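The Long Simmer: What Low Heat Does to a Tough Cut

Braising is usually taught as a matter of patience. Put the meat in the pot, add liquid, cover it, wait. The waiting gets most of the attention in recipes and very little of the explanation, so cooks who end up with dry beef in a pot full of liquid tend to blame the clock or the butcher. In most cases the fault lies with temperature.

A beef shank or a piece of chuck is two materials in one. The muscle fiber is protein and water. It tightens as it warms, and it squeezes out most of the water it is going to lose well before the pot reaches a boil. The connective tissue between the fibers is largely collagen, which is tough when raw and turns to gelatin when held hot for a long time in the presence of moisture. The cook wants the second change and has to put up with the first.

Amna Janjua has run the test kitchen at Meltutside for six years and teaches a winter course there on stews, curries and pot roasts. Her rule for the first session is that no one may turn a burner above medium once the liquid is in.

"People see small bubbles and think the pot has stalled," she says. "They turn it up. By the time it looks busy enough for them, the outside of the meat is already stringy."

Her kitchen keeps records. In November the staff cooked the same dish, a plain beef shank curry with onion, ginger and whole spices, in 20 separate batches. The pots, cut size and salt were held constant. The variables were the oven setting, the lid and the amount of liquid. Each batch was checked with a probe in the center of the largest piece and another in the liquid. 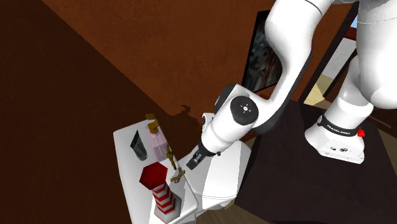

The oven setting made the largest difference. Pots held at 275 degrees Fahrenheit kept their liquid just below a simmer for most of the cooking time and produced meat that could be cut with a spoon but still held its shape. At 350 degrees the liquid boiled steadily, the pieces shrank more, and the edges frayed while the centers were still firm. The hotter pots finished sooner by the clock. They also needed more skimming and gave a cloudier sauce.

The lid mattered more than the staff had expected. With a tight lid the liquid in a moderate oven climbs slowly toward a boil and stays there. With the lid set slightly ajar, evaporation cools the surface, and the same oven gives a gentler pot. Janjua now leaves a gap the width of a wooden spoon handle for the last two hours. The sauce reduces during that time, so the final boil-down on the stove is short or can be skipped.

Liquid quantity was the third variable. The batches were weighed out at 200 milliliters of stock per pound of meat at the low end and twice that at the high end. The lower figure left the top third of each piece exposed. Those tops browned in the oven and had a deeper flavor, and they did not dry out as long as the pieces were turned once. The fully covered batches were closer to boiled meat in taste. Their sauce was thin and the spices seemed weak, although the quantity had not changed.

Spices raise a separate problem. Whole cumin, cardamom, clove and black pepper can go in at the start, since they give up their flavor slowly. Ground spices behave differently. Coriander and cumin powder fried in fat for a minute before the liquid goes in will taste rounded at the end of a long cook. The same powders stirred into the stock raw tend to stay gritty. Garam masala loses most of its aroma in an open pot, and the kitchen adds it in the last 10 minutes.

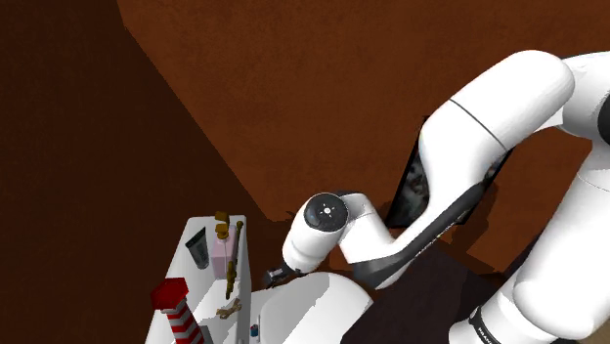

Onions deserve more time than they generally get. A recipe that asks for golden onions in five minutes is describing onions that have only softened. The Meltutside method takes nearly 70 minutes over medium-low heat for a full pan, with salt at the start to draw out water and a splash of stock whenever the bottom begins to catch. The onions end up brown throughout and collapse into the sauce during the braise, which thickens it without flour.

Equipment is a smaller matter than catalogs suggest. The kitchen ran its batches in two heavy pots, an enameled Brirnex and an uncoated cast-iron Flasov, and found no difference in the meat. The Flasov held heat longer after it came out of the oven. The Brirnex was easier to clean and did not react with tomato or yogurt, and for an acidic curry that is a fair reason to choose it. A thin steel pot will also work in the oven, where heat arrives from all sides. It does poorly on a burner, where the bottom scorches.

Doneness should be judged by feel. A probe is useful for learning the curve, but two shanks at the same internal temperature can be an hour apart in texture. Push a skewer into the thickest part and twist. If the meat grips it, put the lid back and check again in half an hour.

Rest comes last. Meat left in its liquid until it is merely warm is noticeably juicier than meat lifted out hot. An overnight stay in the refrigerator makes the fat easy to remove — it sets in a sheet on top — and the gelatin firms enough that the pieces can be sliced cleanly. Reheat slowly, covered, with a few spoonfuls of water. Boiling at this stage undoes a good part of the previous day's work.

The next course at Meltutside begins on 11th January and covers shank, oxtail and lamb neck. Students bring their own knives and a container with a lid.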